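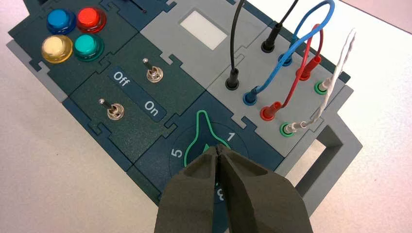 "Go on, flick one," says the maker behind Fistwood, and of course I do. There is a good solid click under my thumb, and I flick it straight back so I can hear it again.

I had come to the workshop at Dodon to talk about control panels, a subject I thought would fill ten minutes. Two hours later we were still at it, and I had learnt more about buttons than I ever expected to want to.

Fistwood makes boards and boxes covered in things to press, switch and turn. "I grew up taking radios apart," the maker tells me. "The insides were lovely, but it was the knobs I kept. I had a biscuit tin full of them - 394 at the last count, and my mother wanted every one of them gone."

The part I like best is the way the panels join, with seams shaped like jigsaw pieces. "That came from Thampi, our first board," says the maker. "It was one big sheet, and if I didn't like where a switch had gone I had to start again. With Govum I cut everything up into sections. Now I can move the buttons to the other end if I fancy it, and I do fancy it, quite often!"

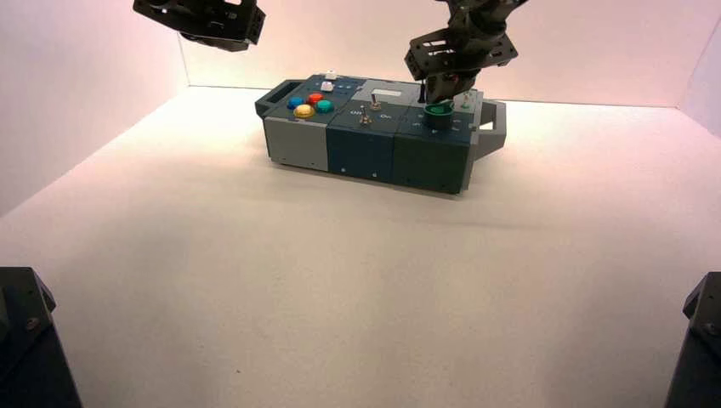 Four coloured buttons at one end, a big green one at the other, and the toggle switches in between.

Colour gets a lot of thought. The round buttons come in blue, red, yellow and a teal green, and they have the shine of boiled sweets. "I tried 80 different mixes of paint and plastic before I stopped fussing," the maker says. "The dark teal was the one that made the buttons sing. Put them on white and they look a bit lost."

And the toggles? "Metal, always. I want to feel that little bit of fight in the lever. And I like On and Off spelt out in words, so you can read what you're doing."

We finish with the dial, numbered and marked with a bright green teardrop outline. It is drawing number 687 in the maker's notebook, and there is already a page of changes after it. "I'd like it a touch bigger," says the maker, reaching for a pencil.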